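How I Get Candle Wax Out of a Tablecloth

I ruined a good linen tablecloth in my twenties by scrubbing at a blob of red wax with hot water, so please don't do that! I've been doing it this way ever since, and it works on nearly everything I own.

First, leave the wax alone until it's hard. If you're in a hurry, put a bag of ice cubes on it or stick the whole cloth in the freezer. Then lift off what you can with a butter knife, going slowly — the big chunks usually pop right off.

Next, put two sheets of plain paper towel under the stain and two on top (nothing printed, the ink can transfer). Warm it with an iron on low, no steam, and keep moving to a clean bit of towel as the wax soaks in.
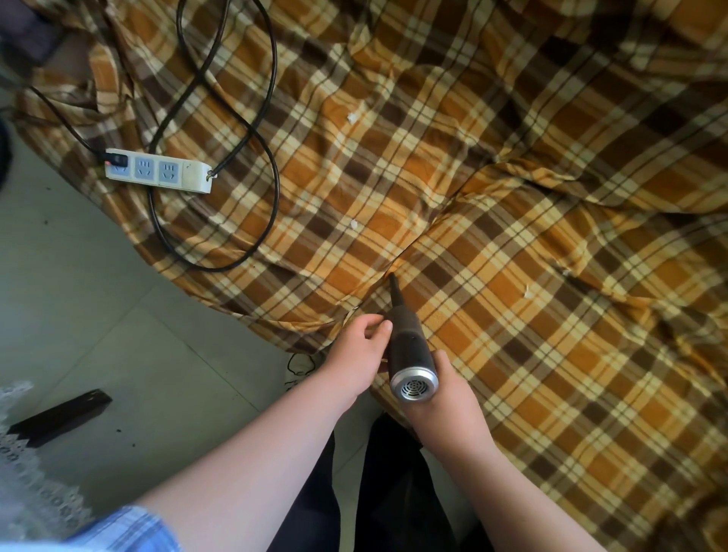
Colored candles need one more step, and dark red is the worst. Dab on a little rubbing alcohol, test a hidden corner first, then wash as usual. If your fabric hates an iron, a hair dryer will do the warming too, and I like the kind with a narrow nozzle like this black one so the heat stays on one spot. Give it 2 minutes, blot, and go again.

Don't put it in the dryer until the mark is gone. My friend Seija swears by brown paper bags in place of the towels, and they're fine if you have them.

7 comments | 2 shares

Contact | © Falten Home Notes | Back to top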